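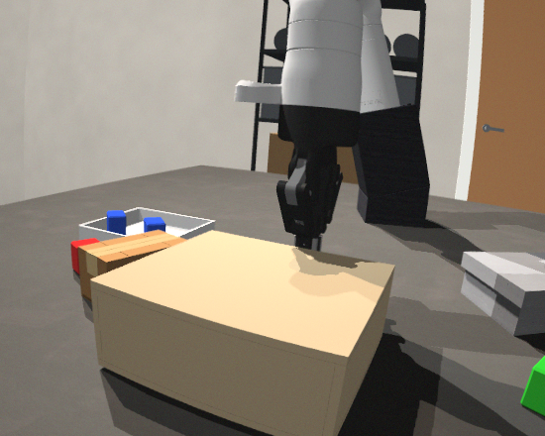

Simulation view, table cell, gripper over the large beige box.

Gineo Users Forum > Faults and Safety > Gripper continues downward after stop command (simulation)

plumo_cell_admin
Posted Tuesday, 9:14 am

I wish to report a fault in our simulated table cell at the Floltville site and to ask whether other members have recorded the same behaviour. The cell holds a large beige box, a white open tray with two blue cubes in it, and several other blocks. The arm is to move to a point above the box, hold there, and then travel to the tray.

In a batch of 800 runs, a stop command was sent during the downward move. In 168 of those runs the gripper did not hold at the commanded height. It continued down until the fingertips met the top of the box, and the controller then reported a normal stop with no fault code. The log shows the stop as received on time in every case.

The same motion program is scheduled for the physical cell in February. I have placed it on hold until the cause is known.

tray_and_fixture
Posted Tuesday, 9:52 am

Please confirm the box height entered in the planning file. We had a similar report last year, and the planner was working from an older, shallower model of the box. The arm believed it had clearance.

plumo_cell_admin
Posted Tuesday, 10:20 am

The height was checked against the model this morning and the two agree. I would also note that a wrong box height would not explain movement after the stop was received.

northbench
Posted Tuesday, 11:05 am

In my view this is a simulator matter and does not warrant a hold on the physical cell. The physics step and the control step run at different rates in the default Gineo settings. If the stop arrives between steps, the last velocity target stays active. The real controller has its own brake logic and does not depend on the simulator's timing. Set both rates to the same value and repeat the batch.

safety_desk_kaushik
Posted Tuesday, 11:41 am

Speaking for the Kaushik integration group, I must disagree with the previous reply on the question of the hold. The timing explanation may well be correct. It does not account for the controller reporting a normal stop while the arm was still moving. If that status message comes from shared code, the same message could be sent on the physical cell, and an operator would be entitled to rely on it.

Our written procedure is that no motion program is released while a stop status is known to be unreliable, whatever the source.

northbench
Posted Tuesday, 12:08 pm

I accept the point about the status message. I maintain that the motion itself is a simulator artefact, and I would ask that the two be logged as separate faults. Combining them will delay the fix for both.

plumo_cell_admin
Posted Tuesday, 3:37 pm

The batch was repeated with matched rates, as suggested. The overrun appeared in 2 runs. In both, the status again read as a normal stop. The status message is confirmed to come from the shared library.

Two reports have been filed accordingly, one for the overrun and one for the status. The hold on the physical cell remains in place.

tray_and_fixture
Posted Tuesday, 4:02 pm

Would you please attach the joint velocity logs for the remaining two runs? I would like to compare the wrist joints with those in our own cell.

plumo_cell_admin
Posted Tuesday, 4:15 pm

They have been added to the first report.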